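Workshop notebook - Ato bench, September
Friday, entry opened 9:10 a.m.

Subject: memory work on the Rero towers, continued from the previous page.

The batch from Umo stands at 41 units, of which four were set aside on intake for bent side panels and are not covered by this entry. The tower on the bench is one of the older workstation models with the green board and the blue expansion slots. Asset number ends in 239. The case is to remain on its side on the slotted table until the work is signed off.

Particulars recorded before starting:
Side panel off and stored under the bench.
Power supply left in place. Its label is to be copied to the unit sheet in full.
Slot cover latches are blue plastic and are brittle on this model - open them by hand only.
Modules are to be logged by slot, starting from the one nearest the processor socket. The colour of the locking tabs is not a guide to the order.

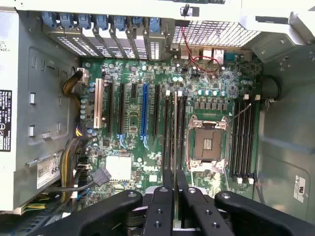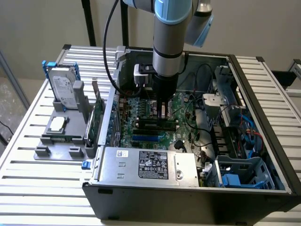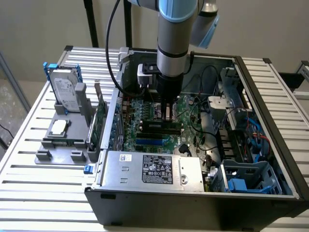 Comment added by Xiong bench: the slot order given above agrees with our own sheets, but we would ask that the bank on each side of the socket be logged under its own heading. We had over four sheets returned last month with the two banks run together, and the modules had to be pulled and read again.

The request is accepted. The unit sheet will carry a separate heading for each bank from this tower onward, and sheets already filed will be corrected as their units come back for final check. Spare modules remain in the grey anti-static tray, labelled by capacity. Please return unused ones to the same row.

Outstanding: dust filters for the Rero units, and a replacement side panel catch - on order.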